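Flivix Hand-Held Gripper, Demo Days at the Jin Workshop

I've been selling the Flivix for a while now, but until this November I'd never spent a whole afternoon just watching people use it. So when Plisness opened up the Jin workshop for a demo day, I packed a lunch and went!

If you haven't met it yet, the Flivix is a gripper you hold in your own hand. You do the job yourself, the gripper records how you did it, and a robot arm fitted with the same jaws can be trained from that. No code to write on the spot, no arm to bolt down. Around 50 visitors came through and most of them had a tool in their hand before they'd taken their coat off.

My favorite table was the one with the glazed wooden frames (I'm a sucker for varnish). Long skinny things with a clear pane inside, and they're trickier than they look. Squeeze too hard and you worry about the pane, go too soft and the whole piece swings around on you.
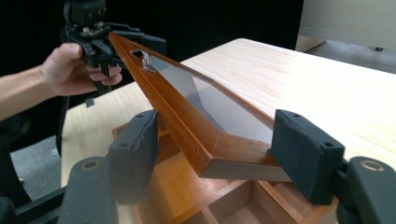 I had 3 goes at it myself. The first was embarrassing, the second was okay, and by the third I'd stopped thinking about my wrist and was just moving the frame where I wanted it. The textured pads help a lot there, especially on a glossy finish.

What's on this page is the standard kit: the gripper, one pair of padded jaws, a charging cable and a carry case. Spare pads come in packs of 7 and swap out with a small hex key. If you want the slimmer Caner jaws for little parts, add them at checkout, they fit the same body.

Orders ship in 3 working days. Plisness is planning another open afternoon in spring, doors at 1 p.m., and you can put your name down using the form at the bottom of the page.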